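Paseck Wall Planner: Set-Up Guide
Section 3: Color Coding Your First Month
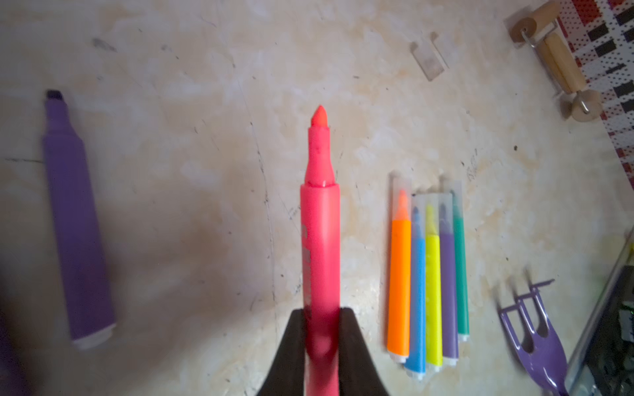
Before you start

By now your planner should be on the wall, level, with the four corner pads pressed down. (Still have bubbles under the sheet? Go back to Section 2 and smooth them out first, it's so much easier while the page is blank.) This section is the fun one! You'll pick your colors, write your key, and fill in a whole month.

Have these within reach:

Your markers, with the caps on until you need them
The practice card from the back of the box
A soft dry cloth
A pencil
Your phone, school calendar, work schedule, or whatever you keep dates in now
The Adeyemi sticker sheet, if you bought the family set

Set aside an evening for this. Most households finish sooner, but it's nice to have time to talk about what's going on the wall, and someone always remembers a dentist appointment halfway through.

3.1 Choose your colors

1. Decide whether you want to color by person or by type of event. Color by person works beautifully for families and roommates. Color by type (work, school, health, fun) is great if you live alone or if one person keeps the planner for everybody.

2. Give each person or type one color. Let kids pick first. They'll check the planner far more often if the color is one they love.

3. Save your brightest color for things that can't move, such as flights, exams, and rent day.

4. Keep the total to 5 colors or fewer for your first month. You can add more in April or whenever you feel ready, but a small set is much quicker to read from across the kitchen.

Note: Pink and orange can look alike under warm bulbs. If you want both, use them for things that are easy to tell apart by the words alone. Try them on the practice card and look at it after dark before you decide.

3.2 Test every marker

1. Find the row of small boxes along the bottom of the practice card.

2. Draw a short line with each marker, one box per color.

3. Wait 20 seconds.

4. Wipe across the whole row with the dry cloth.

5. Look closely at the card. Any line that wiped away clean was made with a marker you can use on the planner. If a line left a shadow, keep that marker for paper.

Caution: Never test on the planner itself. Permanent ink will stain the sheet, and scrubbing dulls the coating. If permanent ink does get on there, stop and turn to Section 6, Stains and Rescues.

Caution: Slanted tips make lovely wide lines but lay down a lot of ink. Use a light hand and let the line dry before you rest your wrist on it.

3.3 Write your key

The key is the narrow strip down the right side of the planner. It's tempting to skip it when you already know your own colors, but please fill it in! Grandparents, sitters and visiting friends will thank you.

1. Draw a solid square in the first color at the top of the strip.

2. Write the name or event type next to it in black.

3. Leave one blank line, then do the next color.

4. Stop when all your colors are listed, and leave the bottom third of the strip empty. You'll use that space for the "Coming Up" box in Section 4.

3.4 Fill in the dates

1. Write the month name in the long box at the top. Go big!

2. Find the weekday for the 1st and pencil a tiny 1 in that square.

3. Pencil in the rest of the numbers, working left to right. Check the last one against your phone.

4. Go over the numbers in black once you're sure. Each number belongs in the upper left corner of its square, with the rest of the square free for your plans.

Note: The pencil marks come off with the soft cloth. If any are stubborn, use a barely damp corner of the cloth and dry the spot right away.

3.5 Add your events

1. Start with the things that can't move, in your brightest color.

2. Add repeating events next. Do one whole column at a time, so all the swim lessons go in together and then all the trash pickups.

3. Add everything else.

4. Keep each entry to 3 words if you can. "Dentist 4:15 Mia" is plenty. Longer details can live in your phone.

5. For anything that lasts more than a day, draw a line through the middle of the squares and write the words above it once. Vacations look fantastic this way.

Here's a sample entry from our own office planner, so you can see how little you need:

Wed 4 February
Ike, Dimholm, noon

Ike is Ikechukwu Okonkwo, who designed the grid, and Dimholm is the print shop where he checks the proofs. Everyone in the office knows that, so the rest stayed off the wall.

3.6 Left-handed writers

Work from the right side of the planner toward the left whenever you're filling in a full row. You can also clip the Harkitgate hand rest (sold separately) to the bottom rail and slide it along as you go. It keeps your sleeve out of the ink, and plenty of right-handed writers like it too.

3.7 Looking after your markers

1. Push each cap on until it clicks.

2. Store markers lying flat in the tray. Standing them on end lets the ink settle, and you'll get pale, scratchy lines from one end of the month to the other.

3. Wipe the tip on scrap paper if it has picked up another color.

4. If a marker seems dry, cap it, lay it flat overnight, and try it again on the practice card in the morning.

Caution: Keep caps away from small children and pets.

Replacement markers come as single colors or in a full set. Ask for part 2426 if you want the full set with the tray.

3.8 Quick fixes

Ink beads up or won't stick: The sheet has a little grease or hand lotion on it. Wipe with a barely damp cloth, dry it, and write again.

Colors smear the next day: The sheet may be too close to a kettle or stove. Steam softens the ink. Move the planner to a drier wall if you can.

Faint ghost of last month: Trace over the old mark with a fresh black dry-erase marker and wipe both away together while the ink is still wet. It's very satisfying!

Ran out of room in a square: Put a small star in the square and write the full entry in the notes row along the bottom, with a matching star.

Once your month is filled in, go on to Section 4, where you'll set up the "Coming Up" box and the weekly meal row.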